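Search this site
Search
Cart 0

Work Gloves FAQ
Sizing, cut ratings, care and returns for Urkolo and Carnon gloves

Shared 14 times

How do I find my glove size?

Wrap a tape measure around your palm, just below the knuckles, leaving out the thumb. Keep the hand flat and the tape snug. Then measure from the tip of your middle finger to the crease at your wrist. Use the larger of the two results on the size chart. Most Urkolo gloves run from size 6 to size 12, and a size 9 is what we would call a men's large.

Do both brands fit the same?

No. Carnon gloves are cut narrower through the fingers. If you wear a 9 in Urkolo and your hands are wide, order a 10 in Carnon. The leather driver style is the exception – it stretches with wear, so stay with your normal size.

What do the cut levels mean?

Gloves sold in the US are usually marked from A1 to A9. A1 and A2 are for light handling such as packing, assembly and general warehouse work. A3 to A5 cover sheet metal, glass and drywall. Anything higher is for heavy blades and sharp stamping. A higher level does not mean the glove resists punctures, which are tested and marked separately. 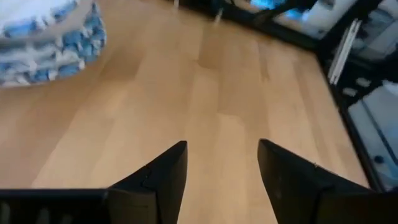

Levels are printed on the back of each glove, next to the size. If the print has worn off, check the item number on the sewn label inside the cuff and look it up in the search box on this page. We can also look it up for you by phone.

Which coating should I choose?

Nitrile foam is the usual choice for parts with a little oil on them. Smooth nitrile holds up better when there is a lot of oil, but it is warmer to wear. Polyurethane is the thinnest and gives the best feel for screws and small fasteners. Latex grips well on wet and dry surfaces and should be avoided by anyone with a latex allergy. All of our latex styles say so on the package.

Can I use a touchscreen with them on?

With the Urkolo 1736, yes, using the thumb and first two fingers. Other styles may work on some phones, but we do not list them as touchscreen gloves. Dust on the fingertips will stop it working until you wipe them.

Can they be washed?

Knit gloves with a nitrile or polyurethane coating can be machine washed in cool water with mild soap. Turn the machine to a gentle cycle and hang the gloves to dry. Do not use bleach or fabric softener, and do not put them in the dryer. Leather gloves should be brushed clean and left to dry at room temperature, away from heaters.

Does washing change the cut rating?

The rating is given for a new glove. Normal washing has little effect on the steel and fiberglass yarns we use, but a glove with a hole, a loose thread or a cracked coating should be thrown out, washed or not.

Are they warm enough for winter?

The standard styles have no lining. For cold stores and outdoor work, look at the Bakgate range, which has a brushed acrylic liner and a double latex palm. Order one size up if you plan to wear a thin liner underneath as well. The Bakgate range is stocked through February and then sold off until it is gone.

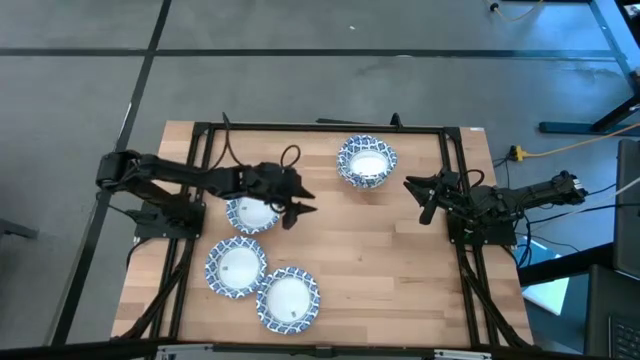

Stepan Boiko: I have been wearing the Bakgate pair at a freight dock and they are warm, but the cuff is short. My jacket sleeve rides up and leaves a gap at the wrist. Is there a longer one?

Reply from the shop: Yes, the Bakgate Long has a knit cuff that is two inches longer. It comes in sizes 8 to 11 only. The palm and the liner are the same as on the pair you have.

Do you sell by the case?

We do. Knit gloves come 12 pairs to a bag, and orders of 100 pairs or more get the case price automatically in the cart. You can mix sizes to reach that number, but not styles.

Can you print our company name on them?

Printing is available on the back of the hand for coated knit gloves, in one color. It is done for us by Kushnir and adds nine working days to the order. Send the artwork as a vector file. Printed gloves cannot be returned unless there is a fault.

What is the return policy?

Unworn gloves can come back within 14 days of delivery, in the original bag with the tag on. Trying them on indoors is fine. Contact us first for a return number and write it on the outside of the package – parcels without one take longer to process. Refunds go back to the card you paid with.

Last updated 2024-12-29

2 comments

Related items
Urkolo 1736 Touchscreen Glove
Carnon Leather Driver
Bakgate Long Winter Glove
Carnon Cut-Resistant Sleeve
Urkolo Glove Clip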